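4.2 Storing Shuttlecocks

Applies to the Skikden indoor recreation set. Revised 26 July 2022.

1. Place the storage bin on a flat, stable table with the open top facing up.

2. Hold each shuttlecock by its rounded base and move it over the bin. Do not squeeze the feathered skirt. 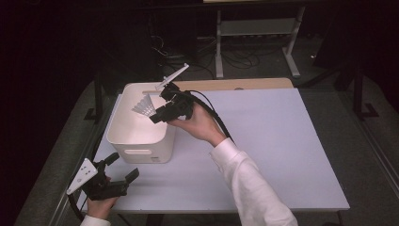
3. Lower the shuttlecock into the bin and release it. Do not drop it from above the rim.

CAUTION: Do not stack other equipment on top of shuttlecocks. Bent feathers cannot be repaired.

NOTE: Replacement bins may be ordered under part number 2995. Rackets are stored separately; see Section 4.3.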